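Unit 7: Citizenship, Registers and the Right to Vote
Notes for the December session
Instructor: Nighat Pirzada

Readings for this unit: Mollel, chapter 4 (on voter rolls), and the short article by Amini and Aranda on residence rules. Bring the Grenis worksheet from last time.

1. Two kinds of register

A voter register lists the people who may vote in a given election. A population register lists everyone who lives in a place, whether or not they can vote. Some countries keep both and build the first from the second. Others keep only a voter register and ask people to sign up.

Where the state builds the list, it has to find people. Where people sign up, they have to prove who they are, where they live and, in most systems, that they are citizens. Mollel calls the first "state-led" and the second "self-led" registration. We will use those terms in the written assignment.

Keep in mind that a register of citizens is a third thing again. Being left off a voter roll costs a person a vote, and it can often be fixed before the next election. Being left off a list of citizens can affect work, travel, schooling and property.
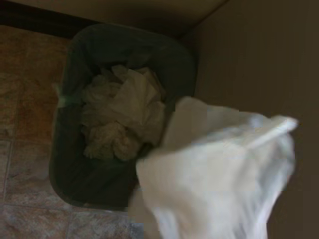 Amini and Aranda add that the three lists are often run by different offices with different rules on proof. A birth record accepted by one office may be turned down by another over the spelling of a name. They found that women who changed their names on marriage, and people who moved often for work, had the most trouble.

2. The burden of proof

The main question in any review of a register is who has to prove what. There are two basic approaches.

(a) The office must show that a listed person should be removed. The person stays on the list until the case is decided.

(b) The listed person must show that he or she belongs there. A person who does not answer the notice is removed.

Approach (a) leaves more out-of-date entries on the roll, such as people who have died or moved away. Approach (b) gives a cleaner roll but drops some people who have every right to be on it. Most real systems mix the two. A common mix is to use (b) for change of address and (a) for citizenship.

3. Case: the Drenero review

Drenero is a district with one main town, Lorente, and a spread of farm villages. Before its last council election the registrar, Demetrio Miranda, sent notices to 3,777 people whose entries did not match the tax records. They were given three weeks to reply with two documents.

By the deadline, 460 people had not replied and were taken off the roll. Of these, 252 later filed appeals. The hearings were all held in Lorente, and people from the Oto valley complained that they could not get there and back in one day.

Points to note:

The notice was sent in one language only.
The tax records used for matching had last been checked before the village boundaries changed.
The appeals panel accepted sworn statements from neighbors, which the registrar's office had refused.
No councillor spoke against the review when it was announced. Both main parties took it up as a campaign issue once the appeals began.

The last point is worth some thought. One party said the review protected honest voters, and the other said it was aimed at its own supporters. Neither asked for the matching rules to be published. Mollel's view is that disputes over registers are usually fought over motive, while the rules that decide individual cases get little attention. You may disagree, but give evidence from the case.

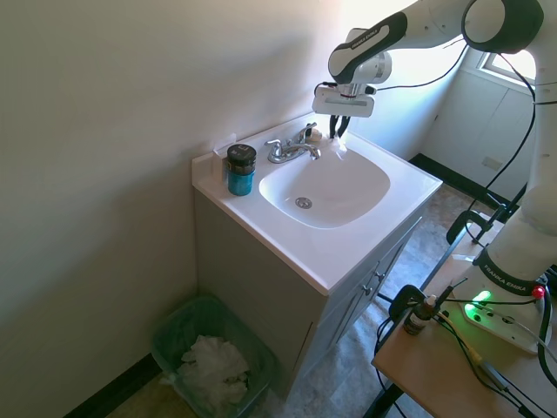
4. Terms to know

Purge: removal of many entries from a roll at one time.
Provisional ballot: a vote cast by someone whose status is in doubt and counted only if the status is confirmed.
Cut-off date: the date by which a person must have lived in a place, or been born there, to qualify.
Statelessness: having no citizenship in any country.

5. Written assignment

Write two pages on the Drenero review. State which approach to the burden of proof the registrar used, and say whether you would have kept it. Suggest one change to the notice and one change to the hearings. Use at least one of the readings.

Due 19 Dec 2020, by noon. Late papers lose one grade step per day.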